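Skurnden Owners Club – Spring Drive FAQ

Can I bring a car that isn't a Skurnden?
Yes, but you park at the far end, next to the Gronell people. They have snacks.

How long is the route?
139 miles, with one fuel stop at Rallis. Fill up there even if your gauge says otherwise. Skurnden gauges are optimists.
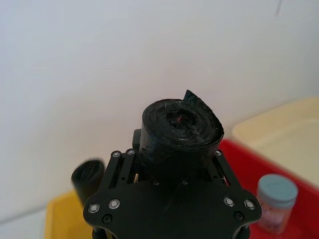
Is there a noise limit?
The limit is whatever Kalliopi Vlachopoulos can talk over at the drivers' briefing. So far no exhaust has beaten her.

What does it cost?
$20 per car, up to 2 people. Refunds ended in January.

My convertible top leaks. Should I still come?
Everyone's leaks. Bring a towel and park nose-down.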